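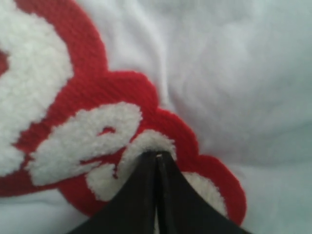 About us

Skornow is a small patch and lettering shop. Chenille mostly. We make the fuzzy letters and badges that go on sweatshirts, jackets, blankets, team bags, and we sew them on too if you send us the garment or buy it from us.

Started in a rented room behind a dry cleaner on Karnmont Street with one machine and a lot of red yarn left over from somebody else's order. Now there are 12 of us and we have the whole ground floor. Still a lot of red yarn.

What we do

School names, club names, nicknames, first names, mascots. Script lettering, block lettering, single letters. One color on another is the most popular – white on red, gold on navy, that kind of thing – but we keep a decent wall of yarn and can usually get close to your school color. Send a real sample if the shade matters. Phone screens lie about maroon.

Borders: straight, stepped or scalloped. The scalloped one (we call it cloud, customers call it bubble, same thing) follows the letters round so the whole name sits on one soft shape. Takes longer to cut. Worth it on a plain white sweatshirt, where the edge really shows.

How it gets made

You send us the word and the garment color. Přemysl draws it up, you get a proof by email, you check the spelling. Please check the spelling. We once did a full run for a swim club with a letter missing and they had signed off on it, and so had we.

After that it goes to the machine, loops first, then the border. Trimmed by hand. Then it's stitched down round the edge with matching thread, no glue-only jobs. We get asked for iron-on and we do sell a version with heat backing, but for anything that's going to be washed every week get it sewn.

Fleece and sweatshirt fabric are the easiest to work with. Thin tees no, the patch is too heavy and the shirt hangs funny. Knit sweaters ask us first.

Who we are

Přemysl Pešek set up the shop and still does most of the lettering. He learned on an old hand-crank chenille machine, which we have kept and which works when it feels like it. The rest of us cut, sew, pack, answer the phone. A few came over from Naciri when they closed thier embroidery side and brought a lot of know-how about caps, so we do caps now.

Adero is our blanks line – plain sweatshirts and hoodies in 9 colors, youth sizes up to adult 3XL. We got tired of good patches going onto bad sweatshirts. You don't have to use them.

Orders and timing

Smallest order is 15 pieces for a team or school design, same artwork. Single names are fine as an add-on. One-offs when we have a gap, just ask, the answer changes week to week.

August is the crazy month. Everybody wants back to school at once. If you need something for the first week of class get the artwork to us early in the summer and we will love you for it.

Last year we shipped 838 orders. Mostly schools, then dance studios, then a surprising amount of bowling.

Washing

Inside out, cold, gentle. Hang it up or lay it flat. No dryer, the loops go flat and you can't really bring them back. If a loop pulls don't cut it – push it back through with a blunt needle, or mail it in and we'll fix it, you only pay the postage.

Come by

You can visit but call first, the front door is usualy locked because we're all in the back with the machines going. Park on the side street. Bring your jacket if you have one, much easier to talk about size and placement with the real thing on the table.

Page last updated February 2024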